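The second phone from Vokidley will have no buttons on its sides, and I have carried one for 13 days. The volume is changed by sliding a thumb along the edge, and the edge answers with a small vibration.

At first I made it louder each time I took it from my pocket. Mohsin Lashari, who leads the design team in Prunby, told me that they tried 41 versions of this edge before they chose one.

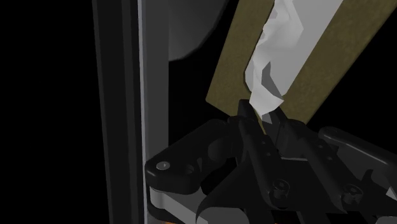

He is proud of it, but he admits that people with gloves will have difficulties. In January I would probably agree with him.

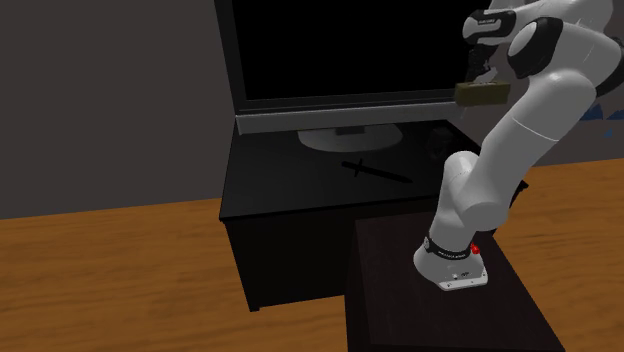 Image: Ashok Ahuja / Zedell

The battery is less of a surprise. It lasts two days if I do not play games - and one day if I do. The screen is bright enough for the street, and the camera is slow in the evening, as it was on the first model.

Sales start on August 18, 2022, in black and in green.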